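Home Posts Replies Media Likes

Kristine Lumbao
Spent August collecting demonstrations for the kitchen set. Short thread on how it went, mostly for people who asked about the numbers.

1/ The task is putting drinks away. Bottle starts on the table, ends up in the fridge drawer. One person drives both arms by hand and everything gets recorded. We call the project Lastberg, after the street.

2/ We have 333 episodes so far. After review we kept 133 as clean. The others have long pauses, a dropped bottle, or an operator who changed their mind halfway. I don't delete those, they get a separate tag.

3/ Four operators. Each one has a style. One grabs low, one always goes for the neck. I stopped correcting that. The first policy we trained on a single person's data only worked when the bottle stood where that person liked it.

4/ Between episodes we move the bottles. New spot on the table, different cap color, different fill level. It takes longer than the recording does and it's dull work. Skipping it cost us 100 episodes in the spring that all looked the same.

5/ Drawer position changes too. Sometimes closed, sometimes part way open.
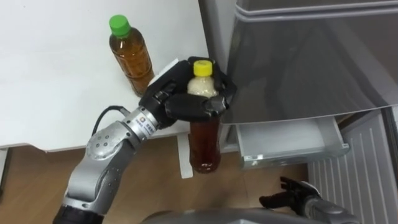
6/ Carrying is easy to record. Letting go is harder. Operators tend to open the hand too early, and then the bottle tips over in the drawer. I ask them to wait until it touches the bottom, count one, then open.

7/ Labels are plain sentences, typed by whoever drove. "Put the bottle in the drawer." No codes. Haltano's tool lets us fix typos later.

8/ Next batch is cans. Will post the split when review is finished.

Home Posts Replies Media Likes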